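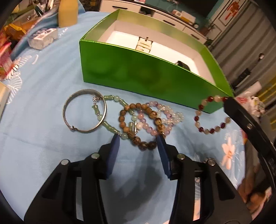
A reader wrote that he cannot finish the ferry delivery in Drultira, and he asked if the harbor district of Barnura must be unlocked before it. Yes, it must. Many players miss this, so I explain the full way to open Barnura and do the delivery after.

Before you start, you need 238 coins and a car with four doors. A motorcycle does not work for this mission.

1. Drive to the north end of the Mạc bridge. The barrier is closed in the day. Come after 9 p.m. in game time, when the guard goes inside.

2. Pass the barrier slowly. If you hit it, you get 2 stars and the mission marker disappears until the next morning.

3. Follow the canal road to the south, to the Brovedeo warehouse. Park in the yard and pay the 238 coins at the window. Now Barnura is open on your map.

4. Save the game. The safe house is on the second floor above the fish market, and the stairs are on the back side.

5. Go to pier 16 and talk to the ferry clerk. The delivery starts at once. You have 5 minutes, and the clock does not stop when you open the map.

Take the tunnel and not the coast road. The coast road looks shorter, but there is a drawbridge on it and it can stay up for a long time.

If the clerk is not at the pier, sleep one time in the safe house and come again. On the old version of the game I had to do this twice.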